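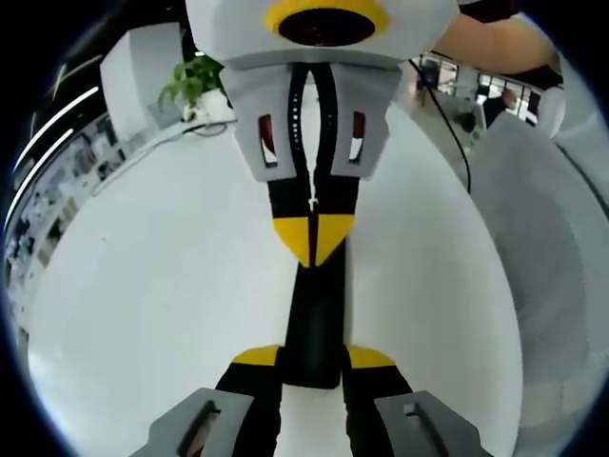
p. 41

Working Surfaces, Unit 6: The White Table
Notes by Nélida Carrasco, Jellville evening course

Okay, picking up where we stopped before the break. We had done drawers and we had done shelves, and I promised you a whole session on one table. Some of you groaned. I heard you!

I love a white table for teaching, and I'll tell you why. Everything shows. Put a black cable on a dark wood desk and your eye slides right over it for months. Put the same cable on white and it nags at you from the doorway. So if you have a choice of surface at home for the practice task, take the palest one you've got (a sheet over a dark table will do, but pull it tight).

Before you touch anything, stand at one short end and look down the length of the table. Then go around and look from a long side. Write down what you notice first each time. Ákos Hegyi, who takes the other group, has his people do this with a timer and I don't bother, but do give it longer than feels natural. The first look always picks out the tall things. The second one finds the stuff lying flat, and flat stuff is where most of the mess lives.

Zones, quickly, for anyone who missed last time. The near zone is what you can reach with your elbows at your sides. The middle zone is a stretched arm. The far zone is anything you have to lean or walk for. Near is for what you're using right now. Middle is for what you use several times a day. Far is for things that stand still - lamps, plants, boxes, whatever you only look at.

Now apply that to the table below. The far side is doing its job pretty well: a tall white cabinet-like box with plain faces, a broad-leaved plant in a white pot, a little white figure tucked in beside it, and a dark round thing to the right of the plant that I'd put down as a lamp base or a speaker until I'd picked it up. What lets it down is the dark cable, looping across that whole stretch from the cabinet over toward the plant. And then there's the long black object lying on the diagonal much closer in. Remote control or slim power strip? You can't sort it until you know, because the two belong in different places. If it's a remote it goes in the middle zone, square to the edge. If it's a power strip it comes off the top completely and gets fixed underneath or at the back.

My rule for mystery objects is that they get picked up, turned over and named out loud before they go anywhere. It feels silly. Do it anyway, and write the name in your notes.

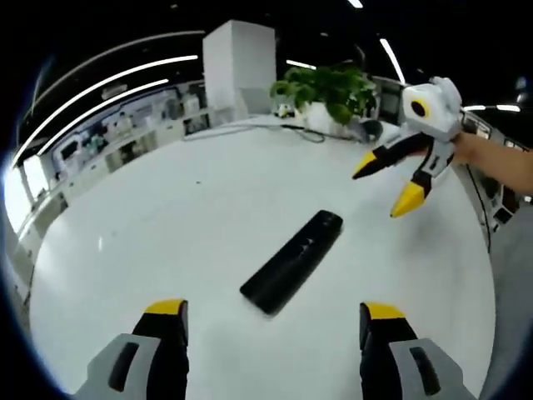 Cables first

I know everybody wants to start with the pretty things. Please don't. Cables decide where everything else can stand, so we do them first.

Follow each cable with your fingers from one end to the other. If you find yourself tugging, stop and go back to the last place it moved freely. Put a bit of masking tape on both ends with the same word on it (lamp, speaker, charger, mystery). Then lift the slack toward the back edge and gather it in a flat figure eight, fastened with a hook-and-loop strip. The Grulex ones in the supply box are fine, and so is a strip of old fabric.

Check the length while you're there. A lot of cables have it on the packaging in millimeters, and people read 3000 as if it were a code. It's three meters! For a lamp standing close to the outlet, 2000 is usually more than you need, and the extra is what ends up on the tabletop.

Plants and small figures

A plant with wide leaves needs more room than its pot does. Measure across the leaves, and keep cables out of that area so you're not fishing for them every time you water. A saucer under the pot, always.

Small white figures on a white table disappear, which I find sort of charming but it does get them knocked over. Stand them against something darker, or right up next to a pot. One figure is plenty for the far zone. In my own house we have two, a crow called Cuervo and a chicken called Pollo, and they take turns.

For next time

Clear the near zone of one table at home and keep it that way until we meet. Bring a sketch with the zones marked, plus your two lists from the short end and the long side. If you've got a mystery object, bring that too.

Reading: the section on wall outlets, up to the diagram.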